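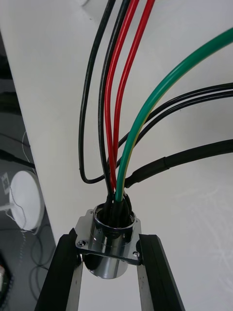
Wiring a square-flange panel connector without losing your mind

I put off learning to do these for years. I'd buy the pre-wired ones, pay too much, and then find the leads were six inches short. Then my friend Eoin Keogh gave me a box of leftover metal panel connectors when he cleared out his shop in September, and I ran out of excuses. So this is how I do them now, on the bench, with fairly ordinary tools (and a lot of coffee).

First thing, and please don't skip it: nothing you're working on should be connected to anything. Unplug both ends. If the cable has been near a power supply, I leave it alone for a while and then put the meter on it anyway.

Get your pinout on paper before you strip a single wire. I draw a circle, number the contacts, and write the color next to each one. My last job was two reds, a couple of blacks and a green with a yellow stripe, and having two of the same color is exactly where I mess up. Put a little flag of tape on one of each pair and write the contact number on it. Green and yellow is normally the protective ground, so I give that one to the contact marked for it and cut it a bit longer than the others. If the cable ever gets yanked, you want the ground to let go last.

Now slide everything onto the wires that has to go on before the soldering. Heat shrink, back nut, gasket, whatever yours has. I have soldered a whole connector beautifully with the nut still sitting in the tray. Twice!

Strip short. My solder cups want an eighth of an inch or so of bare wire, and if you strip more you get shiny copper poking out where its neighbor can touch it. Twist the strands, tin them lightly, then put a dab of solder in the cup. Heat the cup, push the wire in, take the iron away and hold still until it sets. I use 735 on my old Zenditz station, which is Fahrenheit, and I know people who go hotter. Go by how fast the solder flows on your own connector, a big metal shell soaks up heat like you wouldn't believe.

Start with the contacts in the middle and work outward. If you do the outside ones first you'll be poking the iron through a fence of finished wires and melting insulation, and then you get to start over.

Shrink the tubing down over each cup while you can still reach it. It gets crowded in there fast, even with only a few wires, and once they're all packed inside the rim you can't see a thing.

Then test. Meter on continuity, one probe on the pin, one on the far end of the wire, and tick them off on your drawing. After that I check every pin against the shell and against its neighbors. It takes me 7 minutes and it has saved me a blown Musteck power supply at least once.

For mounting, offer the flange up to the panel and make sure it sits flat before you drive any screws. Start all of them by hand, then tighten corner to opposite corner a little at a time. Leave a soft loop of slack behind the panel and tie the bundle down to something solid so the solder joints aren't carrying the weight.

Next up I'm doing the matching cable end, and I still need to find a clamp that fits the jacket I bought.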